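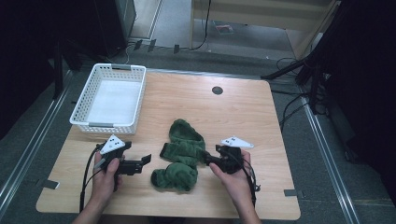

Green cloth, white basket, a gripper in each hand. Folding task, Dinon hand-held kit.

1/ Three weeks into a loan of the Dinon kit and I've got enough notes to be annoying about it. Short version: decent hardware, oversold service. Long version follows. I paid for return freight and nothing else, and they don't get to read this first.

2/ What you get: a pair of black grippers you hold yourself, a triangular marker plate on each one, cables, and a login to their processing service. You do the chore with the grippers, they turn it into data your arm can learn from. No arm in the box. Dinon's page is a bit coy about that, so check before you get excited.

3/ The pitch is "teach your robot laundry in an afternoon." I'd like to meet the afternoon they had in mind. Mine started at 9 in the morning and I was still hunting for a licence key at lunch.

4/ Setup. The quick start is four pages and skips the calibration step entirely. I found it in a reply from Zawadi Mrema on their support board, dated April, and it fixed my problem in ten minutes. Thank you Zawadi. Please put it in the manual.

5/ Now the numbers. I recorded 1,108 takes of picking up a cloth, folding it and putting it in a basket. The service accepted 710. That's 64 per cent, and I was being careful.

6/ The rejected ones come back marked "tracking quality" and that's the whole explanation. Was it my wrist angle? The light? One plate hiding behind the other? You get the same two words for all of it.

7/ My guess is the crossing. When you bring both hands in over the middle of a cloth, the plates get close together, and those are the takes I kept losing. It's only a guess. I asked Dinon and was told the scoring is "proprietary."

8/ Cables. Each gripper has one, and on a fold where your hands swap sides you end up thinking about the cable more than the cloth. I've started keeping the left one over the table edge and the right one down beside my arm. Better. Still not what I'd call natural movement.

9/ Credit where it's due: the handles are good. I've got smallish hands and I could keep a proper grip with my thumb where I wanted it. I used a competing set from Okoth last year and had to tape the handle after the second day.

10/ Fleece is a mean test, by the way, and I picked it on purpose. The demo video uses a crisp tea towel with sharp corners. Try finding a corner on something soft that's been dropped in a lump. If a kit only works on tea towels, sell it as a tea towel kit.

11/ Pricing. The hardware I could live with. The service bills by the take, and it bills for rejected takes too. Read that again if you're doing a budget. I would have paid for 398 recordings I can't use, with no way of learning what was wrong with them.

12/ There's a plan that caps it at 40 takes a day without charge for rejects. At that rate my set would have taken 28 days. Fine for a hobbyist, I suppose. Useless for a lab with a deadline.

13/ Judit Fekete at Ekside ran the same kit on mugs and plates and got 614 accepted takes with far less grumbling than me. So rigid objects may be where it's comfortable. She also has a bigger table, and she's more patient. Make of that what you will.

14/ Does the data train anything useful? Can't tell you yet. I've got one policy training on the accepted set and I'm not going to post a clip of the single time it works, which is how half the claims in this field get made. I'll run it properly and post the failures as well.

15/ Would I buy it? Not at the current per-take rate. If Dinon stops charging for rejects and gives an actual reason with each one, I'd look again. The grippers on their own, with the raw recordings and my own software, I'd consider tomorrow. They don't sell it that way. I asked twice.

16/ A few people have asked about shipping. Mine came through the Tistville depot, took nine days, and one of the cable connectors was loose when it arrived. They sent a replacement without arguing.

17/ Replies are open if you've used it on clothing, especially anything with sleeves. Tell me your acceptance rate and what you were folding. If you work for Dinon, say so up front please.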